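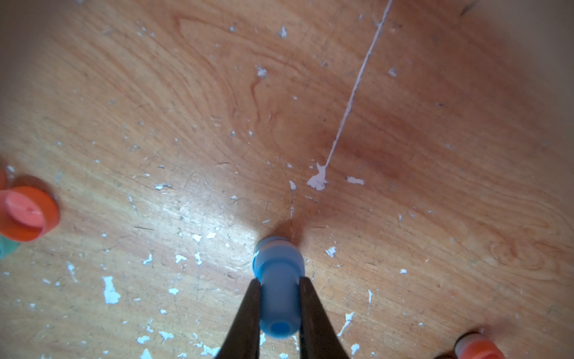

white flecks all over, scratches going every which way, and I still think that swirl in the grain is gorgeous

Right, thread time, it's going to be about moving back to a small town after 11 years in a city and what it has done to my spending, my sleep and my opinions on buses. Mute me now if you need to.

So. Boltville. If you've never heard of it, fine, it's the stop after Wemen and most people are asleep by then. I grew up on the hill side and swore I'd never come back. Came back in January with two suitcases and a bread maker.

First thing you notice is the rent. I was paying 2000 a month in Ostura for a one-bed where you could hear the neighbour's microwave ping. I won't say what I pay now because my old flatmate reads this and she'll cry.

Second thing: everything shuts. The chemist shuts for lunch! The post office shuts for lunch AND has a half day, which I find out fresh every single week.

The bus though. There are four a day to Wemen and the last one back is 18.10. Miss it and you're ringing round for a lift like you're fifteen. I have missed it three times. Twice it was my fault and once the driver went early, I will die on that hill.

Ivars Kazlauskienė picked me up the third time. Used to teach me geography. Talked about drainage the entire way home and I learned loads, to be fair.

Money stuff, as people always ask. My food bill went UP. Nobody warned me (Mum did warn me). One shop, one price for butter, and no cheap noodle place to save you on a bad night. Heating's higher too, old windows. January's bill was 380 and I had to go and sit on the stairs for a bit.

What went down is all the silly stuff. Coffees out, taxis, that thing where you buy a top because you're early for something. I had a look through my bank app and last spring in the city I spent 139 in one month on takeaway coffee. On coffee!!

Sleep is brilliant, apart from the jackdaws.

People do want to know your business. I bought a mop and two separate neighbours asked how I was getting on with it. I found that unbearable until the end of spring and now I'm just as bad. I know who's had a new boiler put in. I know what it cost.

Bits I miss: the cinema on Laur Street, dumplings after ten at night, not being recognised in my slippers, Dace Toom living two doors down with a spare key and always some soup on the go.

Dace came to stay last week and we walked out past the old brickworks and back along the river, and she said it was lovely and how do you stand it, both in the same breath. Fair question. Still working on it.

Work's been fine, for those asking. I'm remote four days and go in once a fortnight, up at five, back by nine at night if the trains behave. It's a horrible day but it's only the one.

Would I tell you to do it? Depends if you can drive. I've booked lessons, the first one's next week and I've already had a dream about roundabouts.

Got to go, it's twenty to one and I need stamps. If the post office is shut again I'll be back to moan.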